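Cedlow course notes, week 4: what a standard promises

We use cookies to improve this site. Accept / Manage

Passing a bench test tells you little. Janach's checklist runs to 25 items, and I doubt half of them change what anyone does near an arm.

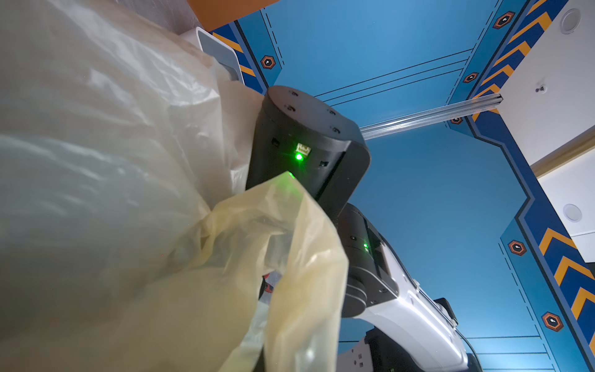 Bags and film are where the rules go quiet. A limit written for rigid parts says nothing useful about thin plastic – ask who tested it, and on what. A status light only reports what its maker chose to report.

Last updated: December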